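Skovance fingers vs the Dandix ones on small stuff, anyone run both?

wobblyflange wrote:
Right, so I've finally got both arms going with the Skovance parallel grippers and I'm after opinions before I spend any more money. For two years I ran Dandix fingers on a single arm and got on with them fine, but everyone on here keeps telling me the Skovance ones are better for small parts. They cost me 1,388 for the pair with the wrist mounts, so I'd quite like that to be true!

Anyone used both? Mostly I'm picking up toy bricks and plastic fruit, nothing heavy.

tadpole_servo wrote:
Had both. Dandix for grip strength, Skovance for anything you need to see what you're doing with. The Dandix fingers are so fat you lose sight of the part from the head camera just when you need it. What controller are you on?

wobblyflange wrote:
Morker, the older one. I know, I know.

grumbleby wrote:
Going to disagree with tadpole. Seeing the part is a camera problem and you shouldn't be choosing fingers to fix it. Stick a wrist camera on each side and the fat fingers stop mattering. I've had the Dandix set on a bench for ages and the only thing it won't do is coins.

tadpole_servo wrote:
Not everyone wants two more cameras and two more cables to snag, grumbleby. Every cable I've ever put near a wrist has caught on something.

grumbleby wrote:
Then tie them down properly :)

wobblyflange wrote:
Well I'm with tadpole on the cables, mine already loop about all over the place. I've had another go with the bricks this afternoon, just the head camera, no wrist ones.
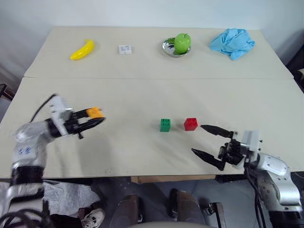 Orange, green and red bricks, Skovance fingers on both sides. 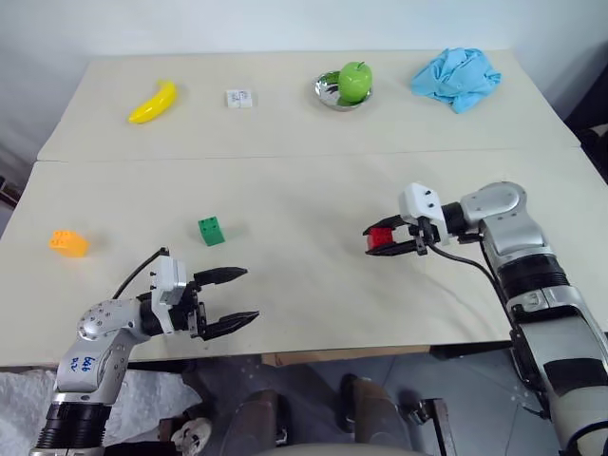

So my feeling is they're good on the bricks as long as I come in square. If the wrist is a few degrees out, one finger touches first and shoves the brick along before the other one gets there, and then I'm chasing it across the table like an idiot. The Dandix pads were squashier and forgave a lot more of that. I do like how thin these are though, I can get in next to a brick without clouting its neighbour (mostly).

The fruit I'm less sure about. The banana is fine. The apple rolls if I so much as look at it, which is why it lives in a bowl now. And I haven't got anywhere with cloth, I just end up pinching table.

Capucine Marty wrote:
Have you slowed the last bit of the approach? On the older Morker the default is much too quick at the end. I drop it right down for the final 7 mm and the shoving you describe nearly went away for me. It's under motion, then approach, and you have to set it for each arm separately or it only changes the left.

wobblyflange wrote:
Oh for heaven's sake. I had changed it. On the left. I wondered why that side was behaving better!

Capucine Marty wrote:
We have all done it. For cloth, open less than you think and come straight down onto a fold. Wide open on a flat bit will get you nowhere with any finger.

grumbleby wrote:
Or buy the Dandix pads and stick them on the Skovance fingers. Bit of double-sided tape. Looks horrible, works well.

tadpole_servo wrote:
Please don't do this, the tape creeps when the motors warm up and your pad ends up half a finger away from where you think it is. Riviere do a proper slip-on pad in soft rubber, I've got them on mine and they've been through 3,748 cycles on the counter without splitting.

grumbleby wrote:
Mine haven't crept. What tape are you using, sellotape?

tadpole_servo wrote:
The good foam stuff, thank you very much.

wobblyflange wrote:
Children, please. I'll slow the right arm down first as that's free, and if I'm still chasing bricks I'll get the Riviere pads. Do they add much to the finger width? I don't want to lose the bit I like about them.

tadpole_servo wrote:
A bit. You'll notice it between two bricks if they're really close together. Otherwise no.

Related topics
Morker controller forgets home position after power cut
Riviere slip-on pads, which size for Skovance?
Head camera height, what does everyone use
Selling: Dandix finger set, light use
Picking up cloth without grabbing the table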